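Chapter 3
The Machine Gets the Boring Part
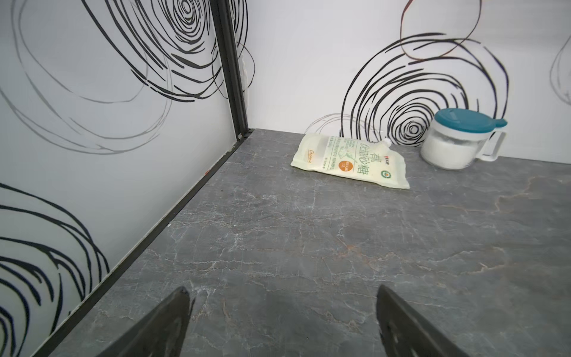 3.1 A job nobody had written down

When the Wostano bakery supply company decided to automate its packing kitchen, the managers began by asking for a list of everything the staff did in a shift. They got back a single page. "Fill jars" was one line of it.

Radomír Bednárik had been filling jars for most of his working life, and he read the page with interest. It left out checking the lid, wiping the counter, noticing that a pouch felt lighter than it should, and telling the new hire to slow down. None of this had a name, so none of it had a cost, and the budget for the Nekard project was drawn up on that basis.

The plan promised 400 jars a shift. In December, the first full month, the line managed 200, with Bednárik standing next to it. His new title was "process attendant." His pay was the same, and his chair was worse.

Rozália Slanina, the shift supervisor, kept a log of every time a person had to step in. By the end of the month it had 618 entries. Management called them faults. Slanina called them the job, and asked for them to be added to the page.

In this chapter we look at what happens to work when part of it is handed to a machine: which tasks move, which stay behind, and who gets blamed for the gap. Keep Slanina's log in mind as you read. We will come back to it in Section 3.4, when the company tries to cut her hours.

Key terms: task, job, residual work, handover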